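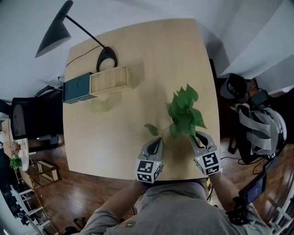

Home | Guides | Workplace | Plants | Contact

How to Start and Keep Plants in a Shared Office

This guide is intended for tenants of the Rullmont building who wish to keep plants in work areas, meeting rooms, and reception spaces. It covers choosing a location, rooting cuttings, potting, watering, and handing the work over when staff are away. It replaces the guidance sheet issued in January. Tenants who occupy more than 2,000 square feet should also read the separate guide on large planters.

Before You Begin

Obtain agreement from the people who use the room. A plant placed on a shared surface affects everyone who works at that surface, and some staff may have allergies or may simply need the space. A short notice on the floor bulletin board, left up for 7 days, is normally sufficient. If an objection is received, choose another room.

Name one person as the plant keeper for each room. The keeper does not have to do all of the work but is the person Building Services will contact if a plant is leaking, diseased, or blocking an exit. Send the keeper's name and room number to Sabina Khondokar in Building Services. If the keeper changes, send the new name as well.

Check the room for hazards to the plant. Heating vents and exterior doors are the most frequent causes of leaf loss in this building. The east side of the second floor is noticeably colder in winter than the west side, and tender plants should not be kept on its windowsills between fall and spring.

Many common houseplants, including pothos, philodendron, and peace lily, can irritate the mouth and stomach if chewed. Do not place them in the family room on the ground floor or in any office where assistance animals are present.

Choosing a Plant

New keepers are advised to begin with a trailing or upright foliage plant that tolerates moderate light. Pothos is the usual choice. It roots readily in water, recovers well from a missed watering, and can be cut back at almost any time of year. Snake plant and spider plant are also suitable. Flowering plants are permitted, but keepers should expect to remove fallen petals daily while the plant is in bloom. Strongly scented flowers, such as lilies and hyacinths, are not permitted in meeting rooms.

Cacti may be kept on private desks only.

Taking and Rooting a Cutting

Cuttings are available from the building's parent plants on request. Tenants may also bring cuttings from home, provided that the leaves and stems have been inspected for insects. Look at the undersides of the leaves and at the points where the leaf stalks meet the stem. Any cutting with webbing, sticky residue, or white cottony spots should be bagged and discarded outside the building.

To root a pothos cutting, proceed as follows.

1. Clean a pair of scissors with rubbing alcohol and allow the blades to dry.

2. Select a healthy stem with several leaves. Find the small brown bumps along the stem near the leaf joints. Roots will grow from these points.

3. Cut the stem a short distance below one of the joints.

4. Remove the lowest leaf or leaves so that no foliage will sit under water.

5. Place the stem in a clean jar of room-temperature water with at least one joint submerged.

6. Stand the jar in bright light, out of direct sun.

7. Change the water once a week, or sooner if it becomes cloudy. Rinse the jar each time.

Do not add fertilizer to the jar. Roots usually appear within a few weeks, although cuttings started in winter may take considerably longer. A cutting that has turned soft or dark at the base should be removed at once and the jar washed before it is used again.

Label every jar with the name of the plant, the room number, and the date on which it was started. Unlabeled jars left in the kitchens will be emptied by the cleaning staff.

Potting the Cutting

The cutting is ready to be potted when its roots are 3 inches long. Longer roots are acceptable, but they tangle easily and are more likely to break during potting.

Use a pot with drainage holes and a saucer. Fill the lower third with fresh indoor potting mix, hold the cutting so that the roots hang freely, and add mix around them until the pot is nearly full. Press the surface lightly with the fingertips. Water until a little runs into the saucer, wait a few minutes, and empty the saucer into the sink.

Potting must be carried out in the utility room on the ground floor or outdoors. Spread newspaper before starting. Potting mix must not be washed down any drain in the building, and leftover mix should be sealed in its bag and returned to the shelf marked Lerkum, where the shared supplies are kept.

Keep the soil evenly moist for the first two weeks. After that time the plant may be treated as an established plant. 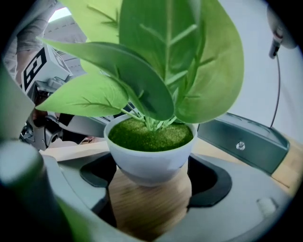 Rooms without windows present a separate difficulty. Interior meeting rooms and the copy area on the second floor do not receive enough daylight for live plants, and repeated attempts to keep them there have not been successful. Tenants have two options. The first is to rotate live plants between a bright room and a dim one, exchanging them weekly. The second is to use artificial plants, which are permitted in all areas provided that they are kept clean and do not obstruct signs, sprinklers, or switches.

Caring for Artificial Plants

Artificial plants collect dust quickly and should be cleaned on a regular schedule. Take the plant to the utility room. Wipe each leaf with a soft, slightly damp cloth, supporting it from underneath with the other hand so that it does not pull loose from the stem. Allow the plant to dry before returning it. Avoid household polish, which leaves a film that attracts more dust. Silk and other fabric leaves should be dusted with a dry brush.

A plant that has faded should be moved out of direct light or retired. Weighted pots are preferred on high shelves. Where the pot is light, a clean stone placed inside the base will steady it.

Choosing a Position in the Room

Plants should be placed where they can be reached without a ladder or a step stool. Allow at least 22 inches of clear space between any plant and a printer, server cabinet, or electrical panel. Hanging planters may be installed only by Building Services, and the request form must state the weight of the planter when fully watered.

On windowsills, leave enough room to open and close the window. Leaves that touch cold glass will often turn brown at the edges. Turn each plant a quarter of the way around whenever it is watered so that growth remains even.

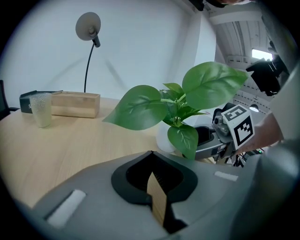
Shared tables require more thought than windowsills, as the surface must remain available for work. Keep plants and other table items together at one side and leave the near side for people. Where the table stands by a wall, the wall side is generally the best place: a light wooden tabletop with a small group of objects kept to its far side, against a plain white wall, shows the arrangement that is recommended. A pale background also reflects daylight and makes yellowing leaves easier to notice. Always set a live plant on a saucer with a cork or felt mat under it, and lift the mat once a week to check for moisture. Water marks on wooden surfaces should be reported promptly, as they can often be removed if treated early.

Watering

Check the soil before watering. Insert a finger to the first knuckle. If the soil is dry at that depth, water slowly until a small amount drains through. If it is damp, wait and check again in a few days.

Overwatering is far more common in shared offices than underwatering, and in most cases it occurs when several people water the same plant without telling one another. Attach a card to each pot and ask everyone who waters the plant to write their initials and the day. Coffee, tea, and the contents of drinking glasses must not be poured into pots.

During spring and summer, established plants may be given a balanced liquid fertilizer once a month at half the strength stated on the label. No feeding is needed in winter.

Absences and Holidays

A keeper who will be away for more than one week should arrange cover in advance. The following staff members have agreed to assist:

Ground floor: Rostyslav Chornovol
Second floor: Bohdana Lytvynenko
Third floor: Svitlana Levchenko

Leave written instructions with the plant, including the last watering date. Before the building closes for a holiday, move plants away from the windows and water them the day before closing. Do not leave pots standing in water.

Dealing With Common Problems

Yellow lower leaves usually indicate too much water. Allow the soil to dry further between waterings and confirm that the drainage holes are open.

Brown, crisp tips suggest dry air or a nearby vent. Move the plant before trimming it.

Long stems with few leaves indicate insufficient light. Cut the stems back and root the cut pieces in water as described above.

Small black flies around the pot are generally fungus gnats. Let the top of the soil dry completely and place a yellow sticky trap at the rim. If the flies persist, isolate the plant in the utility room and notify Building Services. Sprays of any kind may not be used indoors without written approval.

Questions on this guide should be addressed to Poul Østergaard, Building Services, Room 7.

Last revised Sunday, March 22, 2020

Related guides

Requesting a Large Planter
Booking the Utility Room
Care of Wooden Tables and Desks
Plants in the Atamura Courtyard
Recycling and Green Waste
Window Safety in the Pylypenko Wing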